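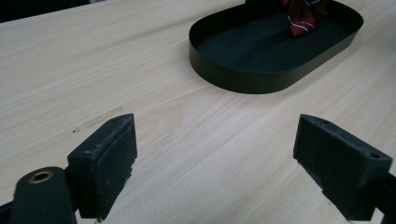 I'd been told to come at four, when the hire shop in Sturkby goes quiet, but there were still two lads in the doorway arguing over waistcoats. The owner waved me through to the back and put the kettle on. She's been dressing the town's weddings, school dances and brass bands for longer than she'll admit to, and she talks the way she sews - fast, and with pins in her mouth.

I asked how it all began. "With my aunt's wardrobe," she said. "She sang on the Barta ferry and kept everything. When she gave it up I had 476 pieces and a very small flat!" She still has the list, written in green biro, and made me read a whole page of it (lots of capes).

July is the mad month. "Everyone in Wusora gets married in July, and they all ring me the week before. I've had a groom in here at six in the morning in his socks."

And what goes missing most? I'd have bet on cufflinks, but no. "Bow ties. They go in pockets, they go in handbags, they go home with the bass player. I don't even chase them now, I just put a bit on the price."
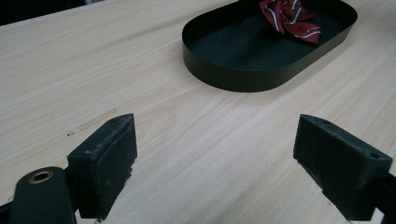
A red bow tie in a black tray.

She's firm about clip-ons, by the way. She'll hire you one, but you'll get a look with it. "It takes ten minutes to learn a proper knot. Do it round your thigh first, sitting down, where you can see your hands. Then do it round your neck and don't look in the mirror, the mirror only muddles you."

I tried it there and then and made something like a dead moth. She was very kind about it and did it again for me, twice.

A bigger shop over in Pratell has offered to buy the lot, and I wondered if she was tempted. "For a day, yes. Then a woman came in wanting her mum's wedding hat copied, and I forgot to ring them back."

She hasn't rung them since. The hat is nearly done - it only needs its ribbon.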